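The Last Shelf
Stores would love a machine that can straighten snack bags. They may be waiting a while. 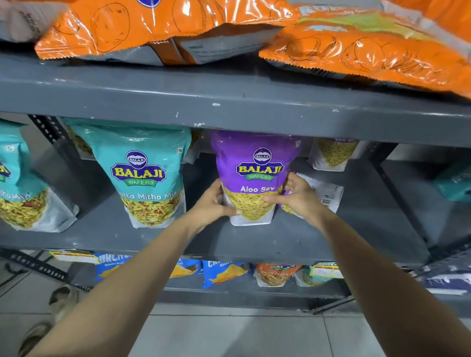 Ask store managers which job they would hand to a robot first and many will name the floor. Scrubbing machines already do that fairly well. Ask them about the second job and the answer is nearly always shelves: filling them, pulling stock to the front, and turning every package so the label faces the customer.

The trade calls this facing. A new clerk can pick it up in one morning. For a robot it remains one of the hardest jobs in the building, and the hardest part of it is the snack aisle.

A can is easy. It has one shape, it doesn't change when you squeeze it, and it stays where it was put. A pouch of fried noodles or a bag of chips is mostly air and plastic film. It bends in the grip. Push too hard and the contents break. Push too lightly and it slides out or tips into the next one. A person cups one side, presses the other and sets the thing upright without a thought.

Rallmont, a small automation firm, has spent the past two years on the problem. Its shelf robot has one arm on a wheeled base and has been tested in a mock store with 541 products. It handled jars, cans and boxes well enough that the company began planning a store trial last December. Bags were left out of the plan.

Pridetti took another route and built a machine with 2 arms, on the theory that soft goods need support from both sides. The theory seems sound. The machine can stand a pouch on an empty shelf. On a full one, where the neighbors lean and the shelf above leaves little room for an elbow, it often stops and asks for help.

Seeing is the other half of the job. Two flavors from the same maker may share a logo, a shape and a clear window, and differ only in the color of the pouch and a few words. If one is turned around, the machine is left with a white back, small print and perhaps a bar code. A clerk simply turns it over. A robot has to decide that turning it over is worth the time, then do it without knocking down the row.

Time is where the sums go wrong. Abubakari, a grocery chain that looked at both machines, set a target of 400 items an hour for mixed shelves. Neither machine reached it. The chain bought floor scrubbers instead and kept its night crew.

Makers of home robots are watching closely, as a kitchen cupboard is a shelf with worse lighting and no plan. Erkico, which hopes to sell a machine that puts away groceries, has said it will begin with cans and boxed food. Bags will come later — the company gives no date.

For now, the machines can bring the carton to the aisle. The clerk still opens it.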